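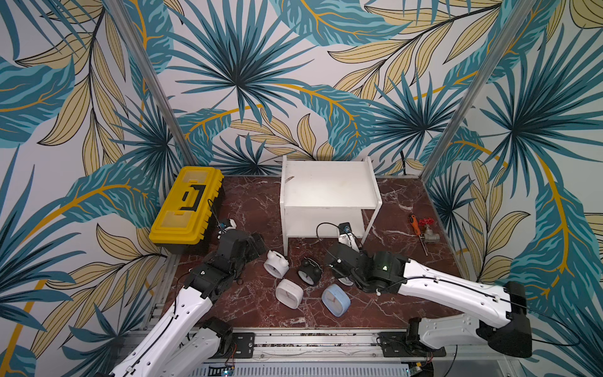 Naheed Gilani asked me before I'd even plugged in the laptop whether a written standard for a tabletop cell is overkill. Fair question, and I'm going to spend most of my time on it. My short answer is no, as long as it fits on one page and people can find the page!

(Slow down here. Last time I rushed the intro.)

So, the Hurker sheet. We've been running it since January and it has 5 rules. I'll read the first one the way it's written: "Both arms parked before a hand goes in." Parked means motion disabled at the controller, and a green light on a gripper doesn't count unless your own manual says so. I used to reach in while one arm was holding still and I figured I was fine. I wasn't being careful, I was being lucky.

Rule two is the start layout. If the task is alarm clocks, write down which clocks, and write down whether they start upright or on their sides. A clock lying on its side is a totally different grasp from one standing up, and if your log just says "clock" you can't compare anything later. Same goes for the tools and the toolbox. If it's on the floor of the cell, it's in the log.

Rule three is cables. Anything loose on the floor gets routed or taped, or it gets written down as part of the setup. I go back and forth on this one (ask me at the break, I have opinions). 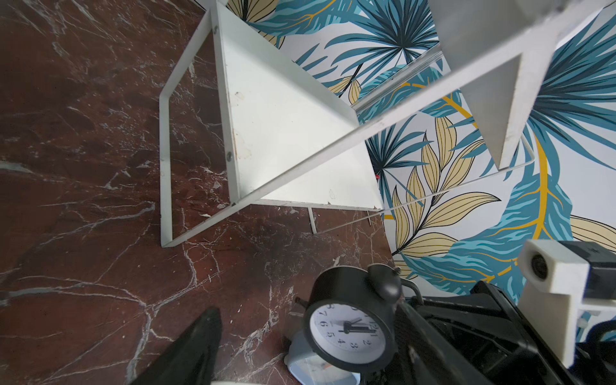

Shahzad Mughal wrote on the draft that wrist views should be checked before every run, and that once a day was way too relaxed. He won that argument, so it's rule four now. Look at the live view with the gripper where it'll really be working, down near the shelf and the clock, because a clear view from the park position tells you very little. Then look for crumbs and specks on the floor and wipe them up. Takes a minute.

Numbers slide, keep it quick: 1,737 runs logged under the sheet, and 1,162 of those had every box filled in. Yes, I know. Most of the gaps were in the layout box, so we're making that part of the form bigger.

Rule five is who can change the rules. Anyone can propose an edit, two people sign it, and the old version stays in the binder. Shazia Rajput has the blank copies if you want to take one back to your own lab.

(If there's time, do the Mengal story. If not, go straight to questions.)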